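Goody bag candy all mixed up, how do I split it fair? Party is this weekend

Posted in Kids & Parties
Asked by pemville_mom2
Tags: birthday, favor bags, candy, table covers

OK so in a hurry here. Kids party, 14 coming, ages 5 to 8. I have a giant pile of random candy from like four different stores (two of them the import grocery on Candach Road) and none of it matches. Some is chocolate, some is hard candy, a few lollipops, some things I can't read the wrapper on. Tried just grabbing handfuls into bags last year and it ended in tears, one kid got all the chocolate.

What I need to know
1. How do you split mixed candy so the bags come out close to even?
2. Do I hand out the stuff with no English on it? My daughter loves it but idk about other people's kids.
3. Can I sort right on the plastic birthday tablecloth or will that wreck it before the party. It's the thin kind, only bought the one.

Budget is gone btw so please don't say buy 14 matching boxes.

3 replies, sorted by most helpful

hernonach_jill
Done this up to 40 bags for a school thing. Sort by kind FIRST, bag second. Don't open a single bag until everything is in piles.

What goes in which pile:

Chocolate. Anything that melts or has a brand kids fight over. Same number to each bag, no exceptions, extras go to the grownups.

Hard candy and twists. These are your filler. If the bags look uneven at the end you fix it with these. For the 5 year olds I'd leave hard candy out and put in something soft or a sticker sheet, choking thing.

Lollipops. One per kid or none at all. If you've only got a few of a cute shape, keep them back for game prizes. We had animal ones once and there was a fight over who got what.

Bars and long packets. Put in last, standing up along the side of the bag, otherwise they poke thru the bottom.

On the tablecloth — yes you can sort on it, I always do. Ours had the balloons and streamers and Happy Birthday on it and it was fine, white background makes it easy to see what you've got. Dump it out and spread it so nothing is hiding under something else. Just no scissors on it and no tape!! Tape is what rips them. Keep something next to you for the scraps too, we use a clear plastic tub.
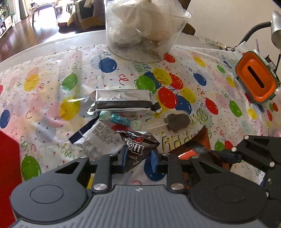

Wrappers you can't read:

Don't guess. Chinese snack packets usually have a sticker with English ingredients if the store put one on, check the back and the seam. No sticker, take a pic with a translate app and look for peanut, milk, egg, wheat, sesame. If it won't read it (shiny foil is bad for this) that one doesn't go in a bag. Set it on a plate for your own family.

And M&M's etc, check those too, the plain ones still have a peanut warning on ours. Text the parents before Wednesday if you can, most answer in 2 minutes.

Then line up the bags open in a row and go down the row one kind at a time. Chocolate all the way down, then filler all the way down. Way faster than finishing one bag at a time, and if you run out of something you see it right away and can pull it back out. Fold the tops, write names on, done.

hajek_dad_of_3
Agree with above mostly. Only thing I'd say is do a boy/girl/whatever NEUTRAL bag, no names. We wrote names, two kids didn't show, a cousin did, and then we're crossing stuff out in front of him. Felt bad.

Also a lamp. I do this stuff after bedtime and bent a desk lamp down over the table so I could read the tiny print on the wrappers. The kitchen light is useless for that.

We store ours in a Hájek tin till the morning, bags get crushed in the pantry.

sugarfree_in_ohio
Why candy tho. They get 1000 pieces of it every Halloween. Bubbles and a pencil, cheaper

pemville_mom2
Thank you!! Going with the piles and the row thing. Lollipops are now prizes. No names on the bags, good call. Bubbles next year maybe — already have the candy so it's getting used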